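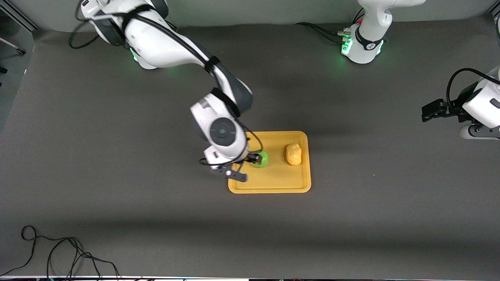

What will visitors find in the new sorting room at the Gwynne Community Resource Center?
Tables, trays and clearly labeled shelves, all set up so that small donated household goods can be checked, grouped and passed on to local families more quickly than before.

Gwynne Center Opens Sorting Room for Small Household Goods

The Gwynne Community Resource Center has opened a dedicated room for sorting small household items, the center announced in December. The room is on the ground floor of the Fomandale building and replaces the shared corner of the main hall where donations had been sorted until now.

The center accepts kitchen tools, cleaning supplies, stationery, toys and other small goods from residents and local businesses. Donations are made up into starter sets, which are offered to households moving into a first home or returning to one after a long absence. Under the previous arrangement, incoming items were often left in mixed boxes until a full day could be set aside for sorting. The new room is intended to allow the work to be done in shorter sessions throughout the week.

Each work position has a plain tabletop and a shallow tray. Items are placed on the tray a few at a time, looked over, and moved to the correct shelf before the next group is brought out. The center has adopted yellow as the color for trays used in the first check. Goods that have passed the check are kept in closed bins along the far wall and are not returned to a yellow tray.

The room has four work positions and shelf space for 150 bins. The shelving was supplied by Resanis, a regional storage firm, under an agreement that also covers repairs and replacement parts. Inventory is recorded in Nodus, the same system the center already uses for its clothing and book programs. Staff at the front desk are therefore able to see which items are available without leaving the counter.

According to the center, the most common difficulty in the past was the small object with no obvious category. Rolls of tape, sponges, toy food, napkin rings and similar items tended to collect at the bottom of boxes and were sometimes discarded with the packing material. The revised sorting guide gives such goods a section of their own and lists 53 item types, each with a shelf location. A printed copy is kept at every work position — a large-print version is also available on request.

The guide sets out separate rules for items that touch food or skin. Sponges, brushes and cloths are accepted only if unused. Plastic dishes and trays must be free of cracks and are washed on site before they are placed in a bin. Toys are checked for loose parts, and any item that cannot be identified is set aside for a second opinion.

Donations are received at the side entrance from 9 a.m. to 4 p.m. on days when the center is open. Donors are asked to bring no more than one box per visit and to keep glass separate from other goods. Larger contributions, including those from offices and schools, should be arranged in advance so that a work position can be reserved. The center is unable to accept furniture, electrical appliances or opened cleaning products at this location.

Starter sets will continue to be issued by appointment. The center plans to prepare 50 sets during the first month of operation, with priority given to households already on the waiting list. Each set contains basic items for the kitchen, bathroom and desk, and recipients may exchange individual articles for others of the same kind — for example, one size of serving tray for another.

The main hall corner formerly used for sorting will be returned to general use. The center expects to place reading tables there once the remaining boxes have been moved. Opening hours for the book and clothing programs are unchanged.

Copies of the sorting guide may be collected from the front desk of the Fomandale building.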